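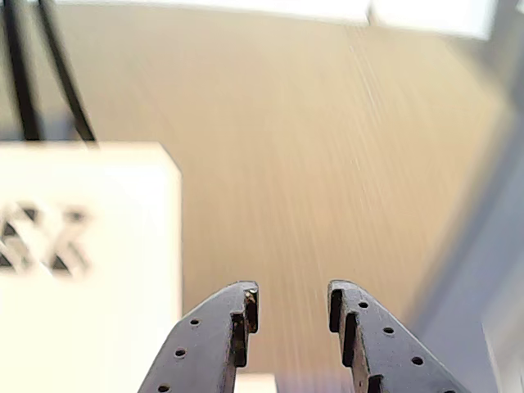 right, toy kitchen update. been sorting it out since breakfast and only now getting a cup of tea

for anyone who missed it, it came second hand from the big toy sale at Irley. £31 with the bits and pieces. very pleased with myself

light blue. gold handles on everything. nicer than my own kitchen, not even joking

wiped the whole lot down first with warm water and a drop of washing up liquid, then went round the hinges with a cotton bud. crumbs. SO many crumbs

fridge has a little SHOPPING LIST board on the top door. have been told we need "peas, cake, more cake"
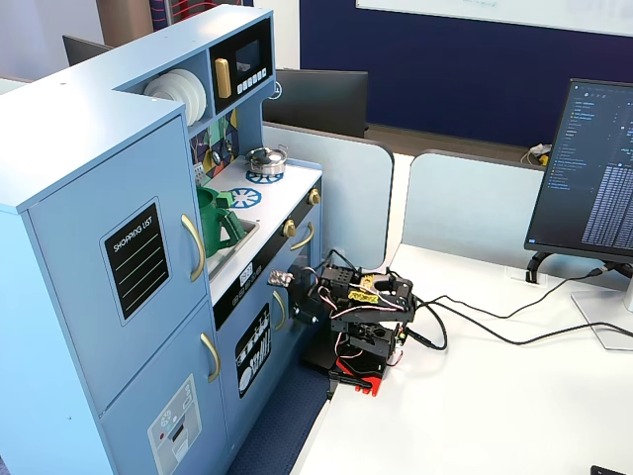
plates are all stood on edge in the cubby next to the microwave. they will not stay there. give it til teatime

pot with the lid lives on the back ring, green jug goes in the sink. thats the system. I have explained the system

favourite bit is the tiles at the back, all green and yellow and purple and red. would have that in the real one tomorrow if the landlord let me

still to do: one wobbly knob, find the 2 missing spoons, and work out which box the pretend veg went in when we moved. pretty sure its the one marked Mahawong which is also where the good scissors are

someone asked about size, it sits fine on a desk so you dont need loads of floor. check the hieght if you've got a shelf over it though, ours only just went in

might do stickers on the side next. or leave it alone. probably stickers

ok tea's cold. off to put the kettle on, the real one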